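Folding on the bed - notes for the home skills evening, Turkine Hall
Valentin Mihăilă, second slot, 5 minutes plus questions

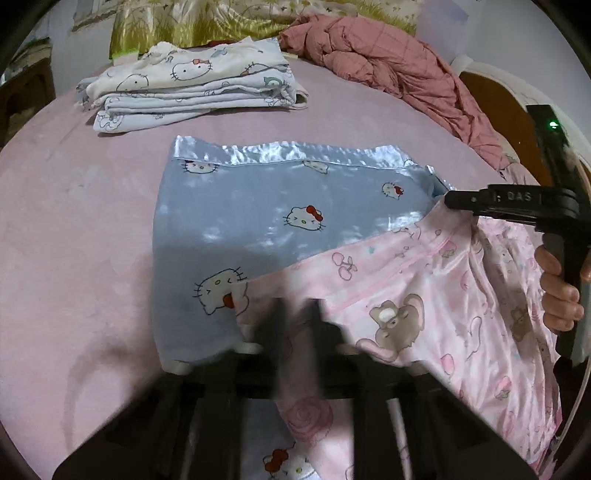
Start with who I am and how I got into this. Two years at the Plurnar laundry, folding hotel sheets, then home to a family who keep everything in one heap. Keep it short.

Main point: do the folding on the bed. It is the biggest flat surface most people own and it's a good height for your back. Push the duvet or comforter to one side first. No need to make the bed.

Pyjamas. Satin is the awkward one. It slides, and a tall pile of it falls over when you shut the drawer. Cotton will hold a fold, satin needs help.
- lay one piece out flat, waistband at the top
- smooth from the middle outwards with the flat of the hand
- legs together, then thirds, then thirds again
- finish with the waistband on the outside, it grips better

If two satin pieces are lying on top of each other, separate them before you start. I lost half a stack that way in front of the Zakaria group in May.

Prints. Someone always asks whether to fold so the pattern shows. I do with children's things - a Hello Kitty face or a teddy bear on top and they can find the pair themselves. Grown-ups can please themselves.

Finished stack goes at the head end, by the pillows, out of the way of your elbows.

DEMO: one top, one pair of bottoms. Ask for a helper from the front row.

Drawers: file upright if the drawer is deep, lay flat if shallow. Mention the Trimasov dividers, 48 cm, only if asked.

Questions. Leave the handouts by the door.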